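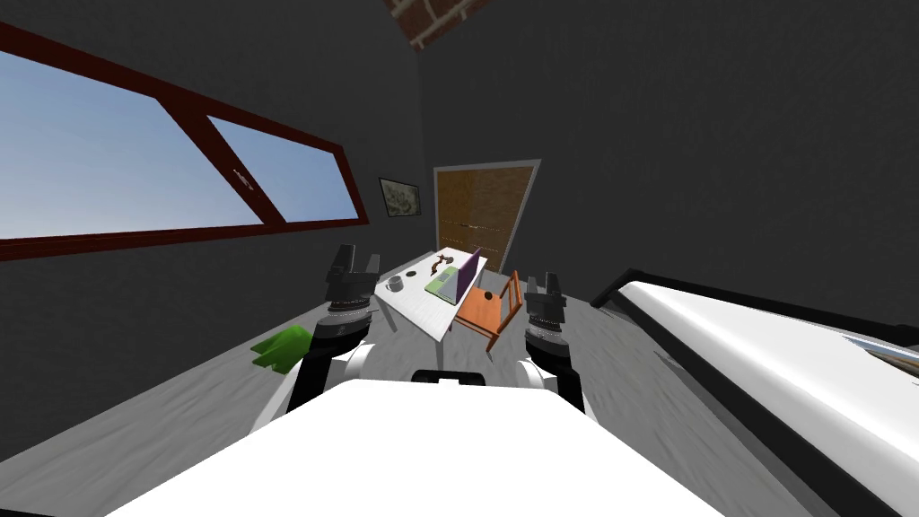
How long does the demonstration last?
Each session runs for 90 minutes, including the safety briefing and time for questions at the end. Doors open at 9.30 am and the first session begins at 10 am. Please arrive in time to sign in at the Drundby reception desk.

Do I need to book?
Yes. Places are limited to 153 across the open day and are allocated in order of request. Confirmation is sent by email and should be shown at the desk, on paper or on a phone.

What will be shown?
The morning sessions cover the simulated room; the afternoon sessions cover the Prakach test cell on the ground floor. In the simulated room a two-armed robot works in a rendered interior with a table, a chair, a counter and a window. Visitors see it from above and behind the robot's torso, with both grippers in view.

Which objects are in the simulated room?
The layout used for the open day has a white mug and an open laptop on the table, along with smaller items. There is a green cloth on the floor on the window side and a black ball at the chair. Joon-young Noh, who maintains the layouts, can supply the full object list on request.

Are the grippers the same on both arms?
They are. Each is a black parallel gripper with two fingers. The model has no suction tool and no tool changer.

Is the robot controlled by a person?
In the first half of the session an operator, normally Bo-ram Kong, controls both arms. In the second half the Ahn controller runs without operator input. The changeover is announced.

Why use a simulated room at all?
A layout can be reset in seconds and repeated exactly. The team ran 2000 trials in simulation before the July release of the controller. Wear on the hardware and damage to objects do not arise.

Does a result in simulation carry over to the real machine?
Only in part. Contact and friction are approximated, and cloth is the least reliable case. Ruairí Keane presents the comparison between the two at 2 pm in room 159.

May I try the controls?
One visitor per session may do so, under supervision. Names are taken at sign-in. The minimum age is 16.

May I take photographs?
Photography is allowed in the simulation area. It is not allowed in the test cell.

Who do I contact about access or group visits?
Write to Torquil Haldane at the Bostonar visits office. Step-free access is by the east entrance.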